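# Shared laundry in a student residence: how the room is used and what could be better

Project report, course in Household and Service Studies
Group Trellow

## 1. Why we chose this subject

In our residence there is one laundry room for 106 residents. Most of us come from other countries, and many had never used a front-loading washing machine before moving in. In the first months we heard the same complaints again and again in the kitchen: clothes smell after washing, the drum is left full by the person before, the machine stops and shows an error. We wanted to find out which of these problems come from the machines and which come from our own habits.

The project was carried out in the Tuhumury building, where all the authors live. The laundry room is in the basement and has 2 washing machines, one drying rack on the wall and a long shelf for detergent. There is no window. The air is moved by a small fan in the ceiling, which runs only when the light is on. This detail became more important than we expected.

## 2. How we worked

We used three sources. The first was the paper booking list on the laundry room door, which we copied every evening during the autumn term. It contained 429 bookings. The second was a short questionnaire, which we put under the doors and collected in a box in the entrance. The third was our own inspection of the machines, made with a flashlight and a dry cloth, always in the evening after the last booking.

We should mention a weakness of the booking list. Some residents wash without writing their name, especially late at night, so the real number of washes is higher. We tried to correct this by reading the cycle counter in the menu of the machines. The two counters together showed 539 cycles for the same period. The difference can be unbooked washes, but it can also be extra rinse programs, which the machine counts as a cycle of their own. We could not separate these two.

## 3. What we found

### 3.1 The booking times

The time between 6 and 9 in the evening is nearly always taken. The mornings are mostly free. When we asked residents why they do not wash in the morning, many answered that they did not know it was allowed. The rules on the wall say that washing is forbidden during the night, but they do not say when the night ends. So people guess, and they guess carefully.

### 3.2 The door and the gasket

The most common complaint in the questionnaire was bad smell. Our inspection gave one likely explanation. A front-loading machine closes tightly against a rubber gasket, and when the door is shut directly after a wash, the moisture stays inside. In a basement without a window it dries very slowly. On most evenings we found both doors closed. In the fold of the gasket we found hair, lint, a coin and once a small sock.

We therefore made a simple test. For four weeks we kept the door of one machine open between washes and put a note on it. The other machine was used as before. Each evening one of us wiped the inside of the gasket with a white cloth and compared the two cloths. The cloth from the open machine had less gray dirt on it, and the difference was easy to see from the second week. The smell is harder to judge – two of us noticed a change and one did not.
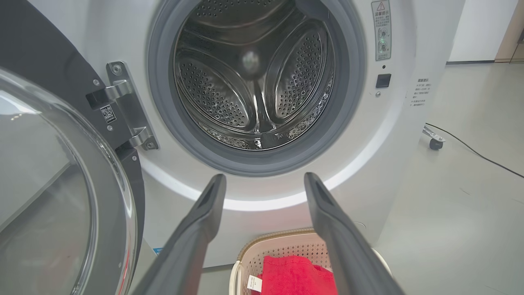
*Page last changed: January*

With a door wide open, as on this white machine, it is easy to look into the drum and to reach the gray rubber ring around the opening. The raised paddles on the sides of the drum also have small holes in them. The paddles lift the clothes and let them fall again, and this only works when there is free space above the load. Many residents told us that they fill the drum to the top in order to save money. We understand the reason, but our own test loads came out with detergent still in the fabric when the drum was packed too full.

### 3.3 The labels

Printed text on a machine is of little help when the person in front of it cannot read the language. The labels on the front in the photo are in Chinese. A warning triangle can be understood by everybody as "be careful", but it does not say what one should be careful about. Several of us come from families where the machine at home had labels in a language other than the one spoken in the kitchen, and we learned to use it by memory: turn to this place, press that button.

For this reason we wrote a one-page guide with drawings and very few words. We tested it on residents who had just arrived. They understood the drawings of the drum and the door well. The drawing of the detergent drawer was misunderstood, since our symbol for softener looked like a flower and some thought it meant perfume. We changed it to a bottle.

### 3.4 Detergent

On the shelf we found powder, liquid and capsules, mostly without names. The residents use more than necessary. Binero, the powder which is sold in the small shop next to the residence, comes without a measuring cup, and people pour it directly from the bag. We put an old coffee cup with a painted line beside the shelf. It disappeared after a few days, and so did the next one. The third is tied with a string and is still there.

## 4. Suggestions

We sent the following suggestions to Katemar, the company which manages the building:

- Write on the wall at what time washing may start in the morning.
- Leave the doors of the machines open between washes.
- Wipe the gasket once a week, and put a cloth and a bucket in the room for this.
- Let the fan run also when the light is off.
- Hang our guide with drawings beside each machine.

Katemar has accepted the first and the last point. The fan needs an electrician, and we have not received an answer about it. The cloth and the bucket we bought ourselves.

## 5. What we would do differently

Four weeks is a short time for the door test. Both machines should also have received the same number of washes, but residents began to prefer the one with the note, maybe because it looked cared for. A next group could change the note from one machine to the other after half of the period. The questionnaire should be shorter, and the question about smell should come before the question about cleaning, because some residents seemed to answer the second one with a bad conscience.

The booking lists and the drawings are kept in the folder in the common room and can be borrowed.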